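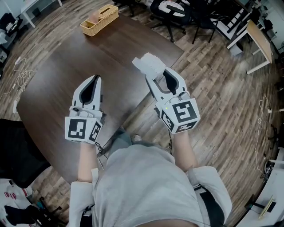
2020-03-17, table, floor, supplies

Started on the big room at Irodgate at 8. Air temperature was low for the first hour because the heating timer is still on the winter schedule. I moved it forward one hour and wrote the change on the sheet inside the meter cupboard.

The dark brown table came first. The gloss finish shows every streak once the ceiling lights are on, so I work with the grain, long strokes, one direction, and overlap each pass by half a width. Diluted Varkurix at the weak ratio. The strong ratio left a dull patch near one corner in the winter and I have not fully polished it out. The wicker tissue box holder stays on the far side of the table. It collects dust in the weave and needs a dry brush. A damp cloth only pushes the dirt further in.

Two of the old cloths went in the trash. They shed lint and I had been picking it off the table afterward, which doubled the time. The white fluffy type does better on gloss but loads up quickly. Rinse after every third pass, wring, turn over.

Took a light reading at table height with the meter from the Ignacio office: 974 lux in the center, lower toward the walls. The long fluorescent fixtures do nearly all the work.

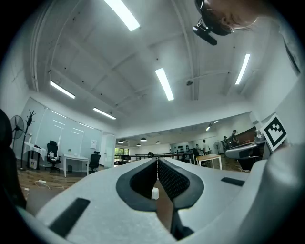 The pendant lamps under the lower ceiling at the back add very little and could stay off during the day. The reading was taken with them on. I will repeat it with them off and put both values on one line so they can be compared.

Glare is the other problem. The white panels along the left wall throw the tubes back as streaks, and anything written on them is hard to read from some angles. Tilting the panels is not practical. A matte film would fix it, at a cost. Lurik quoted 10 working days for film, cut to size, installation not included. I did not order. The widths have to be measured again first, as my March figures and the old drawing disagree.

Floor after that. The herringbone planks hold grit in the joints and the broom jumps over it. Vacuum with the narrow nozzle, low power, then a nearly dry mop. Water standing in the joints lifts the edges.

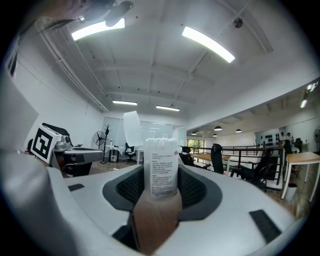

Labels took up the rest of the afternoon. Every container in the supply cabinet now has its name, the dilution and the opening month in English on a strip of tape, placed so that it does not cover the maker's text. The frosted white bottle needed this most. Its paper label is all small Chinese print and I had been going by the shape of the bottle, a poor method with two similar ones on the shelf. The tape sits low on the back. I wrote 3 in marker on the cap as well, to match the shelf position.

Still to do: brush out the grille on the black standing fan, second light reading, panel widths. Mop head needs replacing before Friday.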